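4.2 Membership Programs and Repeat Visits at Small Tasting Rooms

The second part of the study looked at why visitors who join a winery's membership program continue to visit, and why others let their membership lapse. Earlier work on wine tourism has mostly treated joining as the end point of a visit. A guest tastes, enjoys the wine, signs a form, and is then counted as a loyal customer. The interviews described in Section 3 suggest that this view leaves out much of what happens after the form is signed. Many members held memberships at more than one winery, and several could not say which shipment they were due to receive next.

Three wineries agreed to share their records for this part of the work. Pumard and Zakine are both family businesses with a single tasting room next to the cellar. Janevski sells most of its wine through shops and opened its tasting room later than the others. All three offer a spring shipment and a fall shipment, and all three allow members to collect their wine in person. The combined records covered 723 active members at the time they were supplied. Names and addresses were removed by the wineries before the records were passed to the authors.

Members were placed in one of 2 groups according to how they received their wine. Pickup members collected at least one shipment in person during the period of study. Delivery members had every shipment sent to their homes. The grouping was made from the shipping records and does not depend on what members said about their own habits. Where a member had changed from one method to the other, the member was treated as a pickup member for the whole period. This rule favors the pickup group slightly, and the results should be read with that in mind.

Pickup members were more likely to remain in the program at all three wineries. The difference was largest at Pumard, where collection takes place during a weekend event with food and open barrels, and smallest at Janevski, where members are handed their cases at the counter. Distance from the winery explains part of this pattern. Members who live within an easy drive can collect their wine at little cost, and they also have more chances to visit for other reasons. When members living at a similar distance were compared, the difference between the groups became smaller but did not disappear.

Staff at the tasting rooms gave a different account of the same pattern. In their view, members stay when someone behind the counter remembers what they bought last time. The manager of one tasting room kept a paper notebook for this purpose, with a line for each regular guest, and considered it more useful than the sales software. At Zakine, staff were encouraged to open a bottle that the member had not yet received, even when it was not on the tasting list that day. The records cannot show whether such practices have an effect. They were, however, mentioned by members as well as by staff, often without any question on the subject having been asked.

Reasons for leaving were taken from the short form that each winery asks departing members to complete. The form was completed by about 40 people, a small share of those who left. The most common reason was that wine had built up at home faster than it could be drunk. Price was mentioned less often than the authors had expected. A few former members wrote that they still bought from the winery by the bottle and would be glad to join again under a smaller plan. Dissatisfaction with the wine itself was rare, although people who did not care for the wine may have been less willing to say so on a form returned to the winery.

The choice of wines in each shipment was also examined. Two of the wineries select the wines on behalf of their members, while Zakine lets members exchange any bottle for another of equal price. Exchanges were most often made from white to red, and most were requested in the week before the fall shipment. The cellar staff at Zakine regarded the exchange period as the busiest part of their year after harvest. They nevertheless supported the policy, and no member who had made an exchange gave the selection of wines as a reason for leaving.

Some limits of this part of the study should be stated. The three wineries are located in the same valley and draw many of their visitors from the same cities. Tasting rooms were closed or open by appointment only during part of the period, and some members who would normally have collected their wine had it delivered. The wineries also differ in the age of their programs, so that a long membership was possible at Pumard and not at Janevski. A fourth winery, Brorkmont, supplied records in June, but these did not separate pickup from delivery and could not be used here. They are considered in Section 5 together with the results on tasting fees.

Taken by themselves, the records support a modest claim. Members who return to the winery to collect their wine tend to keep their membership longer, and this holds to some degree even when distance is taken into account. It remains unclear whether the visit keeps the member or whether the more committed member makes the visit. A test in which delivery members are invited at random to a pickup event would help to separate these two explanations, and Pumard has expressed interest in such a trial.

Figure 2. Colored block at the back of a cluster on a pale wooden board, with the gripper above. 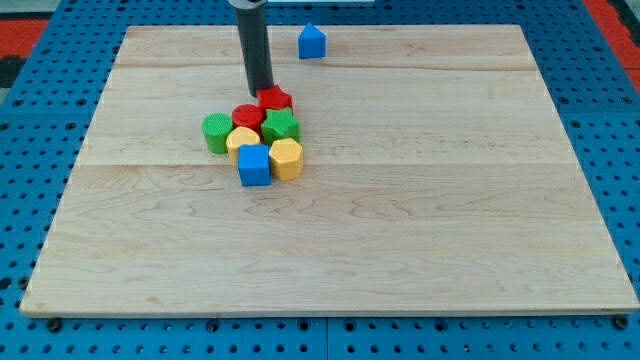
Why was Brorkmont left out of the comparison between pickup and delivery members?

Its records did not separate wine collected in person from wine sent to members' homes, so its members could not be placed in either group.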